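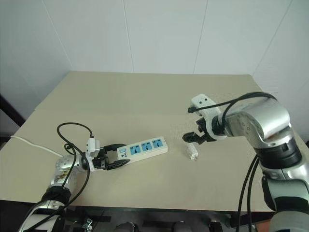

## 3.2 Work surface and power strip

The test surface is a light tan board with a smooth, matte face, placed against a white paneled wall. The strip is a white bar with three light blue sockets in one row and a small square switch at one end. In this report the sockets are numbered from the switch end – S1, S2, S3.

Bok-nam Cha measured the board height at 73 cm. The strip was laid flat for every layout trial, and its angle to the far edge of the board was recorded before each one. Trials from October used a darker board and are left out of the results.

## 3.3 Procedure

1. Set the strip on the board, switch end to the left.
2. Record the angle.
3. Insert the Jokov plug in S1, then the Pluta plug in S3.
4. Check for overlap at S2.

A layout passed if S2 stayed usable with both plugs in. Of 86 layouts, 60 passed. Adjoa Essien repeated 2 of the failed ones with the Pluta plug turned around – both failed again. Raw values are in Appendix B (Choo, Arellano).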